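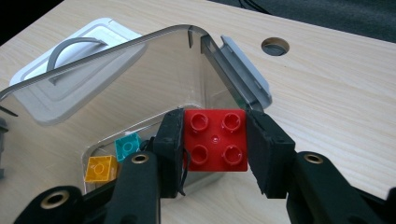 Families with a child between the ages of three and five are invited to take part in a study of how young children talk while they play. We want to learn how children ask for things, how they name sizes and positions, and how parents answer them. Most of the play uses ordinary toys, such as picture cards, toy animals and chunky building bricks like the red one with four studs on top. Your child does not need to know any colors or numbers to join.

Posted Thu 29 January by Shirley Tremblay

Print this page | E-mail this page

Who can take part

Children should be at least three years old and not yet six on the day of the first visit. English should be one of the languages spoken at home. It does not have to be the only one. We are also glad to hear from families whose child started talking late or is seeing a speech therapist. Twins and siblings may both join, but they will be seen at separate times.

What you will do

There are two visits to our playroom on Flurno Street. Each visit takes 60 minutes, including a snack break. A parent or guardian stays in the room the whole time. For the first half you and your child play together as you would at home. After that, one of our staff joins in and asks your child to find, hide and sort things.

We record sound during both visits. Recordings are stored under a number and your child's name is not attached to them. You can stop at any point, and you can ask us to delete your recordings until the end of May.

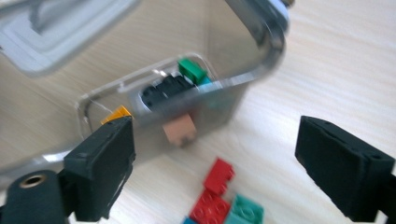 Furik Child Language Group

Between the two visits we ask you to keep a short word diary at home for 11 days. Filling it in takes around five minutes a day. We will give you the booklet and a pencil at the first visit, and you bring the booklet back at the second.

Payment

Families receive $30 per visit, paid at the end of each one. Parking behind the building is free for visitors. If you come by bus, keep your ticket and we will pay you back. Younger brothers and sisters can come along if you tell us ahead of time.

How to sign up

Call the front desk and ask for Dorota Zawadzka, or leave a message with your child's age and the best time to reach you. Weekday afternoon and Saturday morning visits are available. Saturday places fill first.

Last updated: same day as posting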